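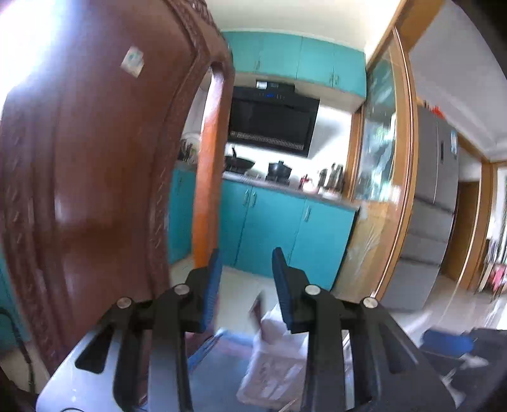 Temba kitchen, turquoise cabinets and one of the carved chairs.

Aug 2, 2026

Dye bench notes, madder, batch 40

I meant to write this up while the pots were still on the stove but Imani came by with bread and we got to talking, so forgive me if the order of things is a little muddled (I did keep the times on the back of an envelope, which is now taped inside the cover).

We weighed out 400 grams of the Briltness wool, dry, and put it to soak in plain water overnight with a drop of dish soap. It's a lovely springy yarn but there is a lot of spinning oil in it, and the last lot we rushed came out with pale streaks all down one side. Dennis still has that skein on his windowsill and says he likes it better than the even ones! I'm glad somebody does.

Mordant was alum, same as in May. Brought it up slowly over an hour, held it an hour, let it cool in the pot with the lid on. Erick thinks we could cut the alum down by a third and see no change. He may well be right, and I've written it on the list for batch 41, but I didn't want to change two things at once when we already had new madder.

The new madder is the Jiltum root, chopped and then run twice through the old coffee mill. Beautiful smell, sweet and a bit like wet hay. It went in a muslin bag, tied loosely, and soaked for a day before any heat. Þórey wrote to remind me (bless her) that I must keep it under a simmer or the browns come out of the root and muddy everything, so I stood over the thermometer like a hen on an egg and turned the flame down every time it crept up. Two hours at heat, then off, then left until morning.

Color: a real brick red, warmer than May, with some orange when you hold it near the window. I'd been hoping for something cooler. We used water from the rain barrel this time and the tap water here is much harder, so that is my first guess, and a pinch of chalk in the next pot should tell us. Oisín suggested an iron dip on one small skein to see how far it would go toward plum. It went quite a way in under a minute and I pulled it out in a bit of a panic. Rather handsome now that it's dry. Tag reads 40-b.

The second bath off the same bag gave a soft coral that I would happily knit a whole cardigan in. Third bath was hardly worth the gas, a sort of tired peach, but Imani wants it for lining mittens and it has gone home with her.

Rinse ran clear on the fourth change of water. I've hung samples of all the shades, half of each card covered with black paper, in the south window for the light test. Please leave them be until I've looked at them, even if they seem to be in the way of the blind.

Still to do: order alum from Zurnwood, order number for the last tub was 1491 if they ask. Scrub the big enamel pot, there's a pink ring I couldn't shift. Ask Erick for his scale back, as ours drifts when the battery is low. Write to Þórey about the chalk and send her a few yards of the coral.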